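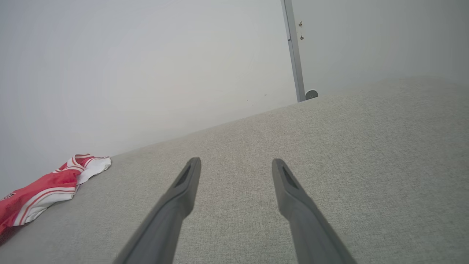

A reader in the comments under my last post wanted to know why I keep recording the same chore over and over when I already have plenty of it. Wouldn't 400 good examples of folding or picking up a piece of clothing be enough, and wouldn't the time be better spent on the training side?

I wrote a short reply there and then kept thinking about it, so this is the longer one.

I started recording in September. The plan for the Rennie project was simple. I would guide the gripper by hand through small household jobs, save the wrist camera video along with the finger opening and the motion, and train a model to copy what I did. Clothing came first because I have a lot of it and it doesn't break.

The first 400 examples were all done in one room, on one table, with the same few T-shirts. They looked very tidy played back. The model I trained on them did well on that table with those shirts. Then I moved to a couch and it reached for places where the table edge used to be. I don't think the number was the problem. I had recorded one situation 400 times.

So now I count by situation and not by example. A situation for me is a surface, a garment, a starting pose for the clothing and a time of day. I do 5 recordings of each and then I have to change something. The rule is written on a card taped to the laptop, and I still break it when I'm tired and things are going well.

Some notes on what I change, for anyone doing the same thing at home.

Surfaces matter more than I expected. Gray upholstery with flecks in the weave looks very different to a camera than a flat tabletop does, and it gives when the fingertips press on it. I press too hard on tables and not hard enough on cushions, and both habits end up in the data.

Shiny sports fabric is worth having in the set. It slides out of the fingers if you take too little of it, and the highlights move when the camera moves. Red and white stripes over a crumpled piece of cloth also make it hard to tell a fold from a printed line, even for me looking at the playback on a small screen. Plain cotton has neither problem, and plain cotton was all I had at the beginning.

Starting positions are the part I was laziest about. I used to drop the garment straight under the gripper, because that made for a short recording. Now I put it off to one side, or up near a wall, and begin with the fingers open and nothing close to them. The approach is half the job. If every recording begins with the clothing dead center, the model never learns to go and look for it.

Failures I keep, but in a separate folder. A missed grasp followed by a good second try goes in the main set, since I want the model to have seen a recovery. A recording where I gave up goes in the other folder. I have not decided what to do with that one.

The naming scheme is still a mess. I have a Gendus folder and a Vonstead folder, which were meant to be two versions of the same thing, and I lost most of an evening finding out that 11 recordings were in both. If you are starting out, pick the names before you record anything and write down what they mean. Bavel, the little script I use for checking files, now looks for duplicates as well. It also flags any recording where the video and the finger readings don't start together – this happened more often than I would like to admit.

As for the question of time, the training runs overnight and doesn't need me. The recording does. My target is 2,000 examples, and I'm well short of that. Some evenings I get through four situations, some evenings one. Setting up takes longer than recording, and that is the real cost of changing things so often.

Could I get by with fewer? Maybe. If somebody has tried a smaller set with more variety in it, I would like to hear how it went, including the number of garments. That is the figure people leave out.

Next up is towels, and after that I want to try socks, which I have been putting off. I also need to order another USB cable – the one I have cuts out if the arm turns too far to the left.

Posted January 26, 2022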